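Workshop notebook — sandwich station layout
April 25, 2019
Posted by the bench team, Flarnley

Third go at the burger layout and I am still not convinced by it. The idea, as it came down to us from the Skekora side, is that every ingredient stands on edge in its own place, bread and tomato alike, so that whatever is next can be taken from above without peeling it off its neighbour. Fine on paper. My objection from the start has been that food does not want to stand on edge. A bun half has one flat side and one domed side and it would much prefer to lie on the flat one.

The old layout had everything stacked in tubs. I kept the notes from it because people are already talking as if it was hopeless, and it wasn't. Tubs were quick to fill and easy to wipe. What went wrong was the tomato, which stuck together in pairs, and you only found out when two slices landed on the bread. The upright holders are supposed to cure that. They may do. I would like to see it over a full July lunch before anyone orders more of them.

The clear acrylic was picked for looks, I suspect, though the story is that you can tell at a glance what has run low. You can also see every smear. I asked for something with a bit of grain to it and was told the clear sheet was already cut.
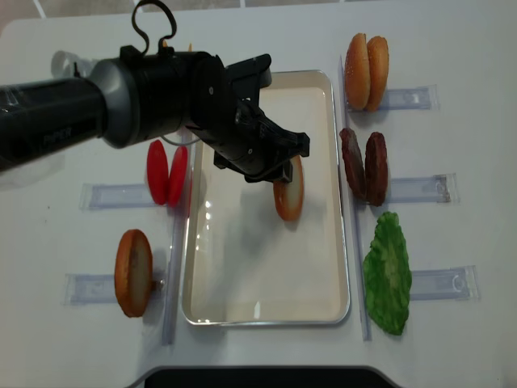 Then there is the matter of the tray. We build in the middle, with the ingredients kept to either side and the long clear strips in between, and I have no quarrel with that part. It keeps crumbs and pips where they belong. The rounded rim is kinder to a cloth than the square one we had before. What I don't like is how shiny the inside is. Anything put down on its edge on a smooth floor like that has very little to lean on, and a bottom bun is the first thing to go in, so the whole sandwich depends on it ending up crust down. If it goes over the wrong way you are building on the crust.

Suggestions so far, with my opinion of each:

— A paper liner. Cheap, and would probably help. Someone has to change it between sandwiches, and I know who that will be.
— Scuffing the tray. No. It would never come clean again.
— Thicker buns. Akande quoted us 314 for the month on the thicker ones, against what we pay now, and I can't see that a thicker bun stands any better. It just falls over with more weight behind it.
— Toasting the cut face first. Worth a try. A dry face ought to slide less. I have put it down for the next session.

On the spacing of the holders: Wasari's drawing has the gaps at 69 mm and says this suits any bun. I doubt they tried any bun. Ours vary from bag to bag, and a gap that grips one will let the next one sag. Somebody should take a whole bag and try every bun in it before we agree to that figure. I have written "not agreed" on the drawing in pencil so it doesn't get treated as settled.

Tomatoes: keep them on the thick setting. Thin ones fold. Salt goes on at the end and never in the holder, whatever the card on the wall says.

To do: buy liners, toast test, find the long brush for the corners of the strips, ask for the old tubs back from the store before they get thrown out.

Recent entries
Tubs or holders: first comparison
Slicer settings for tomato
What the long brush is for
Bun order, Akande, queries
Notes on wiping down clear sheet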